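January 10, 2026
Workshop book, Cindelton, bench 2

Tower 2231 from the Skutstead batch. Came in with the note "switches on, no picture". Case opened and laid on its side, dust blown out of the fans first. Plenty of it.

Cleared the BIOS settings and left the coin cell out for 20 minutes. No change. Put in a new cell anyway, as the old one read low.

Tried the supply from the Coşkun machine on the main connector and got the same result, so the original supply stays. Moved on to memory. Both sticks out, contacts wiped, one back in by itself. Started on the second go and gave a picture on the onboard VGA. The other stick by itself gives beeps and nothing else. Tried it in each of the 4 slots to be sure. Labelled it bad and put it in the scrap tray.

Drive not tested yet. Leave it on its rails until the memory is settled, the blue plastic gets brittle on these and we have no spares until the Plaltenthorpe order arrives.
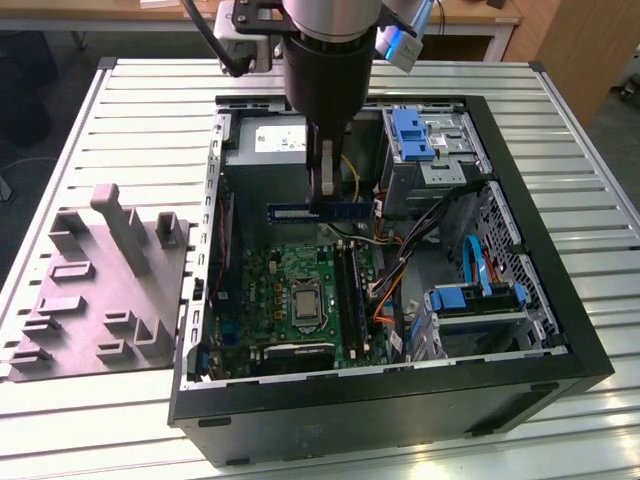 Ozan Oral
Bench technician

Blue module over the board, with one already standing in the slots beside the processor. Power leads still lie across the middle of the case and want tying back before the side goes on.

Yupin, if you get to it before me: overnight memory test, then the drive. Check the SATA lead too, the clip feels slack.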